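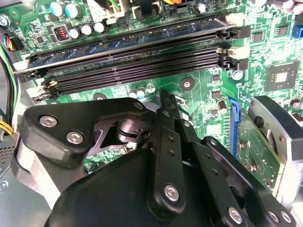

Guides > Desktop Refurbishing > Memory and Processor Check

Reading time: 4 min

Section 5. Memory and processor check

This section is for the older desktops that come through the Wusbridge bench. Plenty of guides will tell you that reseating the memory fixes almost anything. We doubt it. It fixes badly seated memory. Do it first anyway -- it costs you five minutes.

Before you start

1. Shut the computer down, switch it off at the wall and pull the power cord.
2. Press the power button once and hold it for a few seconds.
3. Lay the case on its side and take the cover off.
4. Touch bare metal on the case. The Clevix wrist strap in the kit is fine if it is clipped to metal. Clipped to a painted edge, it is jewelry.

CAUTION: Never open the power supply. Unplugging the computer does not make the inside of it safe.

Finding your way around

5. Find the fan shroud, the power supply and the processor socket before you touch anything. Layouts differ, so don't trust a diagram for another model, even one from the same maker.

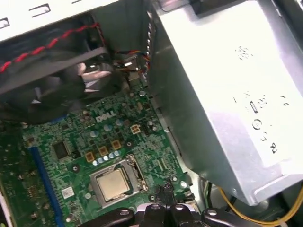

Fig. 5-1. Dell desktop with the cover off. Power supply at right, fan shroud at upper left.

6. Look at the tops of the round capacitors near the socket. They should be flat. If one is bulging or crusty, stop and tag the board. New memory will not save it.
7. Follow each loose wire to its plug. Push plugs home by the plug body and leave the wires alone.

Note: You will read that a can of air every month doubles the life of a board. We have seen no proof of this. Clear the dust if you can see dust.

Reseating the memory

8. Open the latches at both ends of the slot and lift the module straight up.
9. Check the gold contacts. Wipe them with a dry lint-free cloth if they look dull. Skip the pencil eraser, whatever the forums say.
10. Line up the notch and press down on both ends until the latches close.

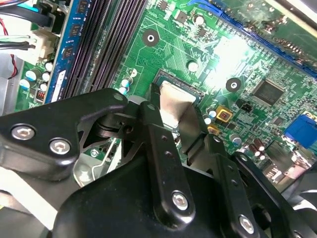 11. Leave the processor in its socket unless the computer still fails with memory you know is good. Fresh paste is sold as a cure for everything from slow startup to noise. It helps with heat, and only if the old paste has failed.
12. If the heat sink has been off, clean away the old paste, apply new and refit the heat sink before you switch on.

CAUTION: Do not run the computer without its heat sink, even for a quick test.

13. Refit the cover, plug in and start up. Write the result on the Whitelaw tag, including "no change."

Related
Section 4. Opening the case
Section 6. Testing the power supply from outside
Choosing used memory
Plundovdale parts list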